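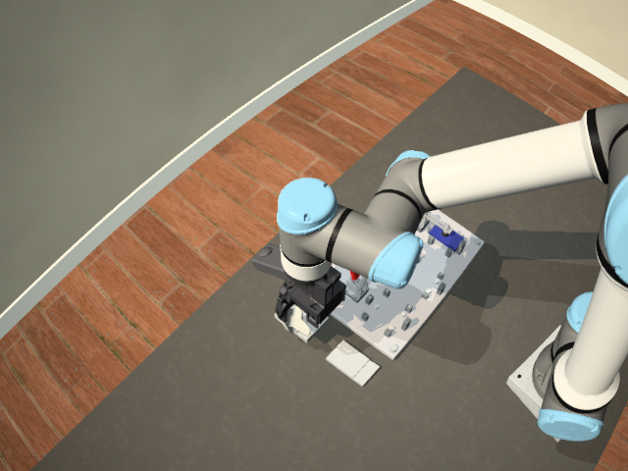 ok thread on the Tuhiwai talks, because my mentions are full of people asking why Mundalden sent its envoy home. Short version: fish, ferries, and a paragraph in a draft communique. Zaltcombe wants a treaty that covers all of it in one go and keeps adding bits. Look at the arm up top – small square base plate, then shoulder, elbow, long upper link, wrist, all of it carried from that one little plate. That's the draft. The plate is the old ferry agreement and they've hung an entire maritime border on it.

Background for anyone new. Tuhiwai strait sits between Zaltcombe and Mundalden. Both claim the middle. They've shared it, sort of, under a ferry deal that was never meant to say anything about who owns the water.

The ferry deal is 4 pages. Four! I've got it printed out next to me with coffee on it. Covers timetables, rescue at sea, who pays for the lights on the channel markers. No mention of a line anywhere.

Then in February Zaltcombe started issuing fishing licences for grounds east of the channel. Mundalden boats have worked those grounds forever. Protest note, counter note, the usual.

Talks opened in Vorkix, neutral town, decent hotel, terrible wifi. Bit-na Kwon chairing. She got the job because both capitals had already said no to everyone else on the list.

Delegations came in through separate doors on the first morning. Same buffet though.

Zaltcombe's side is led by foreign minister Murali Rai, in person. Mundalden sent Onyekachi Amadi, who is an envoy and not a minister. Rai's people took that badly and said so to anyone standing near the coffee urn.

Amadi's answer when I asked him about rank: "I have the authority to sign and the authority to leave." He then used the second one.

Right so what happened. The draft that went round overnight had a paragraph 7 that wasn't in the previous version. It says ferry routes "reflect the established administration" of the strait.

Sounds like nothing. But the ferries are run out of Zaltcombe. If the routes reflect established administration then Zaltcombe has been administering the strait this whole time and Mundalden just signed to say so.

Amadi's team spotted it at breakfast. Delegation asked for it to come out. Zaltcombe said it was descriptive language. Mundalden said describe something else then.

Kwon offered brackets. For non-nerds: brackets round a phrase in a draft mean not agreed yet, park it, keep going. Very normal. Half of every communique I've ever read started life in brackets.

Zaltcombe said yes to brackets round "established". Mundalden wanted them round the whole paragraph. That was the fight. A full morning on where a bracket closes.

Then Mundalden's foreign ministry put out a statement from the capital before its own envoy had been told. I was in the corridor when his phone went. He read it, put it away, went back in, came out with his coat.

Statement, in full, because people keep paraphrasing it wrong: "Mundalden will return to the table when the table is the one it agreed to sit at. Our envoy has been asked to come home for consultations."

Consultations. So NOT a walkout in the formal sense. The talks aren't suspended, the rest of the delegation is still in Vorkix, and the technical group on rescue at sea met as scheduled this afternoon.

That bit is getting lost. I've seen three headlines saying collapse. It hasn't collapsed. It's an expensive sulk with a return ticket, at least for now.

Rang Narayanan Shenoy, retired ambassador, sat through the original ferry negotiations. He picked up on the second ring, sounded delighted to be asked.

Shenoy on the old deal: "We left the line out on purpose. Everybody in the room knew it. We wanted boats that ran on time and we wanted to go home." Says putting a line in now, even sideways, breaks the only reason it worked.

He also reckons Zaltcombe's lawyers didn't sneak it in. He thinks it came out of an older paper somebody copied from, and once Mundalden objected, Zaltcombe couldn't drop it without looking like it had been caught. I find that pretty plausible. Can't prove it.

Zaltcombe denies all of this btw. Rai's line at the podium was that the paragraph had been shared "in good time and in good faith". I asked what time. He took the next question.

Domestic politics, quickly. Rai has Kumaresan Pinto on his back at home. Pinto leads the opposition and has spent weeks saying the government will sell the strait for a photo and a handshake. Any softening on para 7 and he gets to say told you so.

Pinto put his own statement out before lunch. Wants the licences defended, wants parliament to vote on any text, wants Rai home. Third one is just noise. Second one has some support on the governement benches too, which should worry Rai more than it seems to.

Mundalden's got the same problem from the other direction. The harbour towns are furious over the licences. 50 boats tied up across the main harbour in protest, flags out, horns going. The ministry saw those pictures and I'd guess that's what moved the statement forward.

So you've got two governments that both want a deal and both need to be seen not wanting it too much. Standard. Doesn't make it easier to sit outside a closed door waiting on it.

Someone asked who's been left out. Good question. The Tuhiwai islanders have observer seats, 2 of them, at the back, no microphone. They asked to speak on the first day and were told observers observe.

I spoke to one of them out by the smokers' bench. Didn't want to be named. Her point was that the ferry is how her kids get to school and neither side has mentioned that once. She'd brought a written submission. Nobody on either delegation had a copy when I asked.

Kwon's office says the submission "has been received". Asked if it had been circulated. "It has been received."

Ok a few replies to get through.

Q on whether the licences are legal. Depends whose law. Zaltcombe passed its own rules and the licences fit those rules fine. Mundalden says the rules don't reach that water. Which is the entire dispute, you can't settle it by reading the licence.

Someone says just take it to a court. Both sides would have to agree to go, and agree on the question they're asking. They can't agree on a bracket.

Do the ferries stop? No. Ferry deal stays in force whatever happens to the new text. Either side can give notice to end it, neither has. Checked with the ferry office twice, sailings normal, bit of a backlog on the vehicle deck but that's been the case all week.

Is there a navy angle. Not that I've seen. Patrol boats from both sides are out but they were out before. Please stop sending me that ship tracking screenshot, it's a dredger.

Why did Mundalden not send a minister. Heard two versions. One, the minister didn't want to be in the room if it went wrong. Two, they wanted someone who knows the file, and Amadi knows it cold. Could be both.

Is Kwon any good? Yes, I think so. Patient, doesn't leak, keeps people in their chairs longer than they want to be. I'd have put the brackets on the whole paragraph and broken for lunch, but it's easy to say that from the corridor.

What to watch. Next plenary hasn't been cancelled, just no time on the board. If Amadi is back for it, fine, consultations were consultations. If Mundalden sends a deputy then it's cooler than they're letting on.

Also watch for a "clean text". If Kwon's office puts out a fresh draft under her own name, with para 7 gone or moved to an annex, neither side has to be the one who blinked. That's what I'd expect. I've been wrong about this strait before tho.

And watch the licences. Zaltcombe can stop issuing new ones without cancelling the old ones and call it an administrative pause. A Zaltcombe official used the words "administrative pause" to me this evening, unprompted, then asked me not to make too much of it. So here it is, made a normal amount of.

Update – small crowd outside the hotel, mostly ferry crews, quite cheerful. Someone's brought soup.

Update 2 – Rai has left the building by the side door, no comment. His staff are still upstairs with the lights on.

Correction to an earlier post: I said the draft went round overnight. Mundalden's team say they got theirs at breakfast, Zaltcombe say it was sent the evening before. I haven't seen the emails so treat the timing as disputed. Should've written it that way to begin with.

Also yes I know it's communiqué with an accent. My keyboard is in a mood.

Last one tonight. Technical group has apparently agreed the rescue at sea section, all of it, no brackets. Covers which coastguard answers first and who lands the casualties. Both delegations confirmed it to me seperately.

Battery's on nothing and the press room is being locked. Will post when there's a time on the board for the plenary. DMs open if you're on either delegation and fancy a chat about punctuation.

May 24, 2025, filed from Vorkix, hotel lobby, standing up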